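遥操作小组近况:开柜门任务的示教数据

2019年12月27日

下半年,Gonberg的遥操作小组把大部分时间花在同一件事上:教机械臂打开带竖向拉手的柜门。任务从7月开始录制,到本期通讯截稿时,仿真环境里保留下来的示教一共1832条。下面说说录制的做法、遇到的问题和接下来的安排。

先说为什么选柜门。抓取和摆放类的任务,我们前年就有了比较稳定的流程,操作员看一遍说明就能上手。柜门不一样,门绕铰链转动,拉手走的是一段圆弧,手爪必须跟着这段圆弧走,稍有偏差,拉手就会从指间滑脱,或者手爪和门板互相顶住。人用手开门的时候,手腕会自己让一让,几乎不用想。换成遥控,这一点点“让”就要由操作员通过控制器做出来,而控制器上并没有力的反馈。

目前用两种示教方式。一种是拖动示教,操作员站在真实机械臂旁边,打开重力补偿,直接握住末端把它带到拉手处,再带着它把门拉开。另一种是遥操作,操作员坐在屏幕前,用六自由度手柄控制仿真里的机械臂。拖动示教的轨迹比较平滑,关节速度的变化也小,但是人站在机械臂旁边,手和胳膊会进入相机视野,图像要另外处理。遥操作没有这个问题,重置场景也快,缺点是新操作员前几天录下的轨迹停顿很多。

仿真环境由Rindbridge的同事维护,内部代号叫Brarnia。柜体尺寸、门的铰链位置、拉手长度和安装高度都可以随机生成,摩擦和阻尼也在一定范围内变化。每录完一批,脚本会自动检查三项:门的开合角度是否达到设定值,手爪与柜体有没有超过阈值的碰撞,整条轨迹有没有超时。三项都通过的才进入数据集,其余的单独存放,不删除。以后做失败识别的时候可能用得上。

录制规范在秋天改过一次。最早的要求只有一句“把门打开”,结果各人做法差别很大。有人从拉手中段夹住往外拉,有人先夹上端,还有人把门拉开一条缝以后松开手爪,改用手指从内侧推门板。三种做法都能完成任务,混在一起训练,策略在接近拉手时会来回犹豫,在两种姿态之间摆动。现在的规范把做法固定下来:手爪从拉手一侧接近,两指对准竖杆,闭合以后再开始拉,中途不换手法。从内侧推门板的示教挑了出来,放在另一个任务编号下面。

另外一处改动是起始姿态。以前每条示教都从同一个位置开始,训练出来的策略只要初始位置偏一点就找不到拉手。现在每次重置时,机械臂会在一个小范围内随机取起点,柜子的朝向也会略微转动。操作员一开始抱怨这样录得慢,每小时能完成的条数确实降了,大约过了两周才恢复到原来的水平。

关于停顿,我们试过在后处理里把静止的片段剪掉。效果有好有坏。接近拉手之前的停顿多半是操作员在看画面、想下一步,剪掉没有影响。手爪闭合前后的停顿就不能随便剪,手指合拢需要时间,剪得太狠,策略会学成还没有夹紧就往后拉。目前的做法是只处理接近阶段,闭合信号前后各留出一小段,原样保留。

视角也讨论了很久。固定相机能看到整个柜体,但是门一打开,门板往往把后面的东西挡住,机械臂本身也会挡住一部分拉手。腕部相机在最后一段距离里看得清楚,离远了就没有多少参考价值。现在两路图像都录,操作员可以在屏幕上切换,切换动作本身不写入数据。

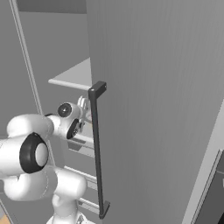

在审核录制结果的时候,我们要求审核人先看手指与竖杆的相对位置,再看门的角度曲线。角度曲线很好看、手指位置却不对的情况并不少见,比如只用一根手指勾着拉手把门带开。这样的轨迹在仿真里能通过自动检查,放到真机上就容易打滑。自动检查暂时识别不了这一类,只能靠人看,每批抽查100条,发现问题较多时整批复查。

真机方面的进度慢一些。Asamoah实验室的测试台装了6扇不同的柜门,拉手有长有短,其中一扇铰链偏紧。用仿真数据训练的策略直接放上去,对长拉手的表现可以接受,对短拉手常常夹偏。加入一部分拖动示教的数据继续训练以后,夹偏的情况少了,但是铰链偏紧的那扇门仍然开不到位,策略拉到一半会停下来。我们怀疑与示教数据里门的阻尼取值偏小有关,已经请Rindbridge把范围放宽,下一批录制会用新的设置。

接下来的安排如下。开门任务的录制再持续一个月左右,重点补短拉手和高阻力的样本。之后开始录关门,关门看起来简单,操作员试录时却经常推得太猛,门撞上柜体又弹开,规范里需要写明最后一段的速度。抽屉任务排在关门后面,场景已经搭好,拉手沿用现有的几种。

操作间目前有7个工位,上午基本排满,下午还有空位。想试录的同事请在内部系统里预约,第一次来需要预留半天时间,先在练习场景里熟悉手柄,练习部分不计入数据集。手柄的校准步骤已经更新,旧版说明请不要再用,按键映射与旧版不同,尤其是手爪开合的那个键。录制结束后请把手柄放回充电座,并在登记表上填写所用工位和批次号。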